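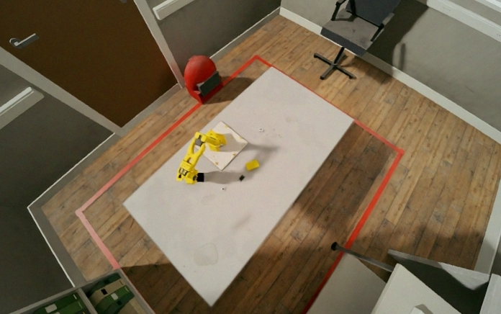

Robot arm on the work table, with the taped floor area.

Progress report to the Kazmi small grants fund
Project: Bench arm for the Zerkascombe shared workshop
14 December 2022

We received the grant in May and this is our second report. Since the first one, the work has moved from the drawings to the table. The simulation model of the room is now complete enough for daily use, so most of our testing is done there before we try anything with real motors.

The arm must learn one simple job, to pick up a small block and put it down at a place we choose. It sounds very little, but members of the workshop want it for sorting parts, and without this step the rest is not possible. Until now we have made 158 test runs. In the early ones the gripper often closed too soon and pushed the block away. We changed the order of the last two movements and the result is better, although still not good when the block lies at an angle.

The base also took more time than planned. Our first values for the shoulder joint were copied from an old Estard data sheet and were wrong for this version of the arm. We measured again and corrected them.
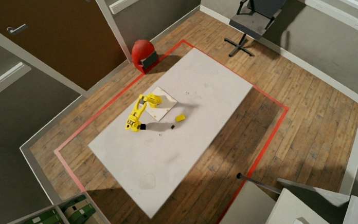
One member of the workshop wrote to us that the block is too easy, and that we should test with screws and washers as soon as we can, because these are the things which people really lose. We agree with the second part. Small metal parts are in the plan for the next period, but the grip must be reliable first.

About safety, the rule is the same as in the first report: when the arm moves, people stay outside the red tape. The members accepted this without difficulty. We still have to write the rule on a sheet and hang it near the door.

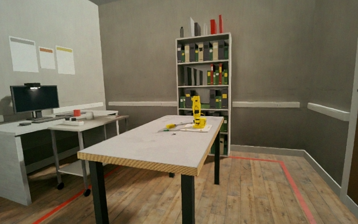 The work table seen from the side, with hand tools, and the binder shelves behind.

Costs. We have spent 160 pounds on cable, connectors and a second power supply. The replacement gripper fingers from Stitholm cost 50 pounds, and we did not expect this item. We ask the fund to allow us to take it from the travel line, which we have not used.

Our next target is 20 good placements one after the other, without touching the settings between them.

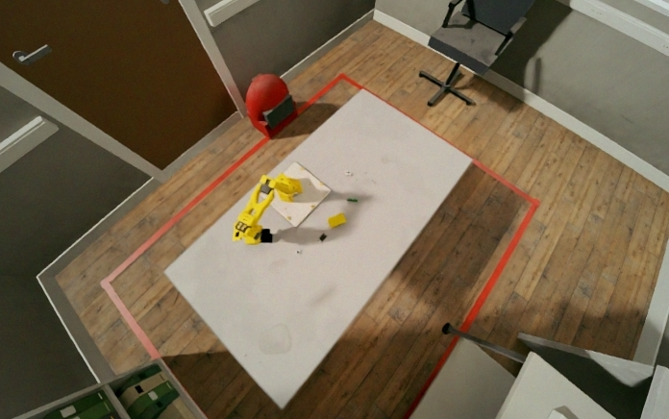

If we reach this target, we will repeat the same test with the block turned to different angles, and after that with the small parts. The written guide for members is half ready. The chapter on starting and stopping the arm is finished, the chapter on calibration is waiting for the final values of the wrist joint, and we will send both to the fund together with the receipts.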